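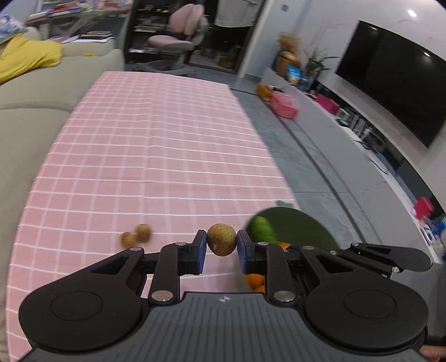

Figure 3. A longan held between two blue pads over a checked pink tablecloth.

4.2 What the name on the door means to people who come on race day

I'd gone into the interviews expecting to hear mostly about drivers. Short-track racing is a small world, and the supporters at Grorngate can recite who drove what, in which year, and who put them in the wall at the bottom bend. But when I asked people what they'd miss if it went, they kept drifting back to the team name, and often to the lettering on the side of the transporter (which I hadn't thought to put on the question sheet at all).

A bit of background for anyone who skipped section 2. Esunano ran as a family outfit until it was bought by Juton, who kept the workshop but dropped the old name from the cars for the following season. The colours stayed more or less the same. The number changed from 15 to 5, and I have never had so many people raise their voices at me over a number. I collected 172 questionnaires at the circuit and then did longer interviews with a much smaller group, most of them in the tea hut between heats, with the tape full of engines.

Kinga Halász has stood at the same spot on the back straight since she was a girl. She told me she still shouts for Esunano and doesn't much care what's painted on the bonnet. "They can call it what they like, I know whose lads they are." When I pointed out that most of the lads had been let go in July, she went quiet for a bit and then said well, there was still the van driver.

Dénes Szekeres was at the other end of things. He'd given up his season ticket as soon as the sale went through and only came back when his nephew started marshalling. For him the team had ended with the sale, and the new cars were "somebody else's cars in our shed". I heard versions of that phrase from several people who didn't know him, so I suspect it went round the terraces for a while before I got there with my clipboard.

Then there were the ones who'd arrived after the change, and I'll admit I nearly left them out of the study. I'm glad I didn't! Bohdan Nazarenko had never seen the old cars race. He bought a Juton cap at his first meeting and was told off in the queue for wearing it, and he found the whole thing funny at first and then rather tiring. He goes and stands with the Pap supporters now, who he says are friendlier and have better sandwiches.

I coded the open answers twice, a few weeks apart, and Dagný Ladefoged went through a share of them without seeing my codes. We disagreed most over what to do with jokes. A man who writes "RIP" next to the team name might be grieving or might be having a laugh, and on the page you often can't tell - I ended up giving those a code of their own, and I come back to them in 4.4.

What does seem fairly firm is that length of attendance on its own doesn't sort people the way I'd guessed. Some of the longest-standing supporters took the new name in their stride, a point Győző Szűcs had raised with me over the pilot data and which I'd argued with him about at the time. Having known somebody who worked in the shop mattered a good deal more, and I take that up next.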